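Vistik open day at the Purnwood building: worth the drive?

Posted in: Local Events & Meetups

gearmuncher
Went to the Vistik open day in March and I'm curious what everyone else made of it. I drove 2 hours each way, so please be gentle if the answer is that I wasted my Saturday clothes. They told us 500 people had signed up. I would guess most of them were ahead of me in the coffee line.

The talk was fine. Fellow in a fleece, lots of arrows on slides. The part I liked was out on the floor, where they let you watch the hand-held grippers being used up close. You squeeze, the fingers close, and later a robot is supposed to do the same thing without you. I asked how much later and got a very warm smile. 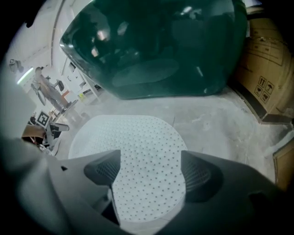

The gripper itself is lighter than I expected, and I got a turn after a kid who was much better at it than me. Two fingers, squeeze handle, and a view straight down the middle of them at whatever you're about to drop. The pads have a fine grid texture on the inside, and I kept wondering how that does on anything smooth and shiny, like the big dark green thing they had by the dotted mat. I didn't get to find out. My turn ended while I was still lining up.

pallet_jackie
I was there in the afternoon and I'd call it a nice sales pitch with cookies. No prices anywhere. I asked Trinidad Ojeda (she ran the floor session) what one costs and she said it depends on the configuration. So does a sandwich, but they still put a number on the board.

tomsbasement
She answered every technical question I had, including the dumb ones. If you want a price list, email them. It was an open day.

pallet_jackie
I did email them. It depends on the configuration.

norwell_b
Disagree with OP on the talk, it was the best part. The stuff about how many tries it takes before the arm copies you properly was new to me. He said 560 for the shelf job they did with Chaudhary, and that they threw a bunch of those out. I've trained summer hires on fewer, though the summer hires did complain more.

gearmuncher
Fair, I was still in the coffee line for that slide.

sootwick
Did anybody go to the Kendar one last fall? They had an arm running on its own all day behind a rope. Much better show. You couldn't touch a thing, but at least the robot was doing the work.

tomsbasement
I went. It did one move, over and over, with a guy standing next to the stop button. I'll take a squeeze handle and a concrete floor over that. Dusty shoes and all.

sootwick
It was a very good move.

norwell_b
On the grip question, I asked about slick surfaces and was told the pads swap out. Didn't see a second set, so make of that what you will.

gearmuncher
Thanks, that helps. Anyone know if they're doing it again next year? I'd go, but I'm bringing a thermos.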